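Informe de avance al financiador: biografías políticas de Wekthorpe
29 de octubre de 2026

Hola, Preben:

Te debía este informe desde hace unas semanas y aquí va por fin, con un café al lado y la mesa llena de fotocopias. Ya sabes que escribo los informes como hablo, así que si necesitas algo más seco para la fundación me lo dices y lo recorto.

Empiezo por lo bueno. El diccionario biográfico de cargos electos de Wekthorpe tiene ya 119 fichas cerradas, revisadas y con sus fuentes al pie. Cuando nos vimos en abril apenas habíamos decidido el formato, ¡y todavía discutíamos si los concejales suplentes entraban o no! (Entran, pero solo si llegaron a votar en un pleno.) Cada ficha lleva fecha y lugar de nacimiento, oficio antes de la política, cargos con años de entrada y salida, partido o candidatura y un párrafo sobre lo que hizo en el cargo. Lo del párrafo cuesta más que todo lo demás junto, porque los periódicos de la época contaban con mucho detalle quién ganaba y con muy poco qué hacía después.

La serie más completa es la de alcaldes. Faltan dos mandatos cortos de la posguerra, en los que las actas dicen «el alcalde» y se quedan tan anchas, sin nombre ni firma legible. He pedido los libros de correspondencia por si aparece allí el apellido. La alcaldesa Tshabalala, en cambio, ha sido un regalo: su familia guardó discursos, invitaciones, recortes y hasta los borradores del presupuesto con sus notas al margen. Su ficha se me fue a 1000 palabras y tuve que dejarla en 704, que sigue siendo mucho al lado de las demás, pero fue la primera persona de Stovirside en presidir el consejo comarcal y creo que se lo merece.

Con el consejo comarcal voy más despacio. Hubo una reforma que cambió los distritos a mitad de legislatura, y varios consejeros aparecen representando a dos sitios distintos el mismo año. Al principio pensé que eran erratas. Luego encontré el decreto -- estaba encuadernado con las ordenanzas de mercados, vete a saber por qué -- y hubo que rehacer la tabla entera. Perdí casi todo el verano en eso, y es el motivo de que el capítulo de consejeros no vaya adjunto.

De dinero estamos bien. El archivo Drurell nos cobró 200 euros por las reproducciones, bastante menos de lo que yo había apuntado en el presupuesto, y lo que sobra me gustaría pasarlo a viajes. Quedan entrevistas por hacer en Stovirside y el autobús no llega a todas partes. 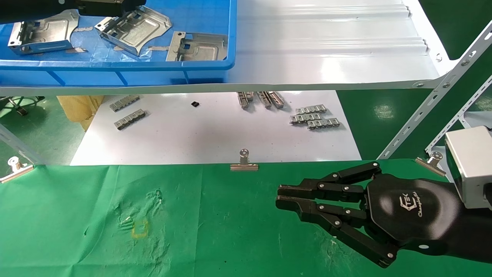

¿Cuándo estará listo el capítulo de consejeros? A finales de invierno, si el archivo comarcal me deja consultar las actas originales antes de que cierren la sala por obras.

Para los próximos meses tengo pendientes las entrevistas, el índice de partidos y candidaturas (hay agrupaciones que cambiaron de nombre en cada elección, un lío precioso) y una primera lectura de estilo. También quiero quitar adjetivos. He encontrado demasiados «destacado político local» y alguno es mío.

Necesito de ti dos cosas: el visto bueno para mover esa partida a viajes y una carta de presentación para el archivo comarcal, con membrete si puede ser, que allí el papel con membrete abre puertas.

Te mando aparte la lista de fichas cerradas y la de Tshabalala completa, para que la leas con calma. Un abrazo, y saludos a todos por allí.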